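Honthorpe's bread and rice table is back, and I could not be happier

I have been pestering the Sosley kitchen about this since last July, so you can imagine the noise I made when the email came. The shared lunch table at Honthorpe reopens on March 27, 2021, and yes, the rolls are back too!

If you missed it the first time, the idea is simple. You pay what you can, you take a roll and a scoop of rice with whatever stew is going, and you find a seat. Brândușa Rusu is running it again, and she tells me she is planning on 70 lunches for the opening – up from 40 at the last one. She has ordered around 300 rolls from Vemine to see her through the first few weeks (the spares go in the freezer).

I asked her what had changed and she laughed and said mostly the stew. There is a bean one now, and a chicken one with far too much garlic, which suits me fine. 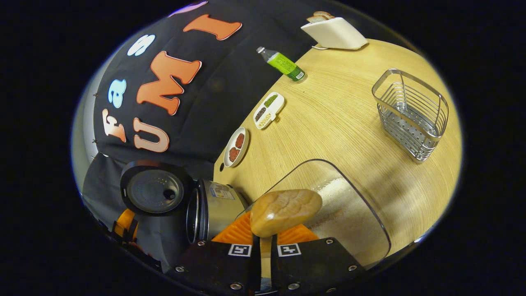 A golden-brown roll, with a rice cooker to the left and a clear plastic container behind it on the table.

Doors open at noon and the food goes fast, so come early if you want a choice. The 43 bus stops right outside on Sotomayor Street. Bring your own tub if you would like to take some home – I will be the one near the front with two.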